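FOR IMMEDIATE RELEASE

Karemetti Opens Take-Back Program for Household Cloths and Towels

Tuesday, July 12, 2022

Karemetti, the home textile company, today opened a take-back program for worn kitchen cloths, hand towels and napkins. Customers can return used items at any of the company's 4 stores or send them by mail, and will receive a credit toward their next purchase. The program accepts cloths from any maker, whether or not they were bought from Karemetti.

The program follows a trial at the Orar store that began in May. Shoppers there returned 928 items while the trial was running. Most were cotton dish towels, followed by napkins and face cloths. Items that could still be used were washed and passed on to a local shelter. The rest went to Kordestani, a textile recycler that shreds cotton and turns it into padding and cleaning rags.

Under the full program, customers bring in clean, dry cloths and hand them over at the register. Each item is weighed and the credit is added to the customer's account the same day. Credits can be used for 90 days and can be combined with sale prices. Items sent by mail are credited once they reach the Orar store, where all sorting is done.
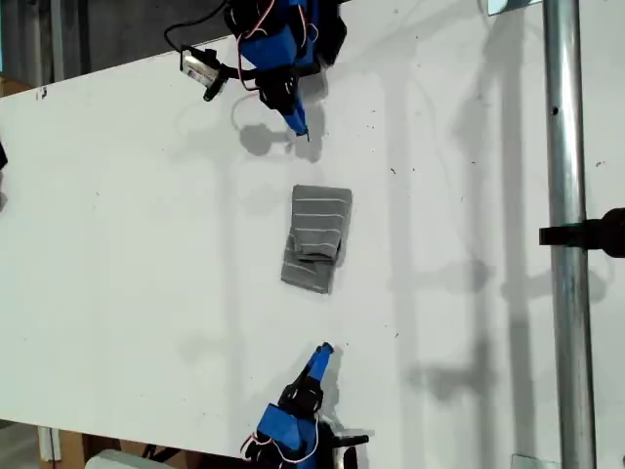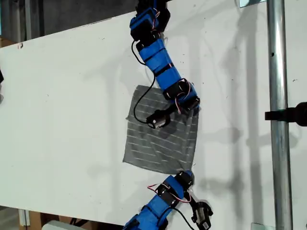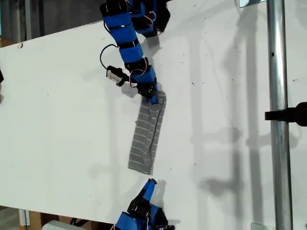

Karemetti will accept kitchen towels, dish cloths, napkins, hand towels and face cloths made of cotton, linen or a blend of the two. Color does not matter, and neither does pattern. A plain cloth, one with thin white stripes on gray like the folded one in the first picture, and one with a busy print all earn the same credit by weight. Small holes, frayed hems and set-in stains are fine. The company cannot take bath mats, rugs, bedding, microfiber, or anything that has been used with paint, motor oil or solvents. Those items will be handed back at the register, and customers who mail them in will be asked to pay return postage.

Cloths should be washed before they are returned, but there is no need to iron them or remove labels. Mailed items should be packed in a paper bag or a used box - plastic mailers slow down the sorting and are not accepted. A packing slip can be printed from the Karemetti website or picked up at any store.

The first 500 customers to return items under the new program will also receive a Mano dish towel. Mano is the company's new line of kitchen textiles, woven in part from recycled cotton. It includes a dish towel, a napkin and an apron, and goes on sale in all stores this week. The free towel is limited to one per household and will be handed out at the register, or mailed to customers who send in their items.

Karemetti plans to run the program all year. Drop-off hours are the same as regular store hours. The Orar store will also take returns from schools, restaurants and other businesses, which should call ahead if they are bringing more than one large bag. Business returns are credited at the same rate as household returns, and the credit can be used on any item in the store except gift cards.

About Karemetti

Karemetti designs and sells towels, table linens and kitchen textiles for the home through its own stores and website. The Orar store is its largest and also houses the company's mail-order department.

Media contact: Karemetti Press Office, Orar store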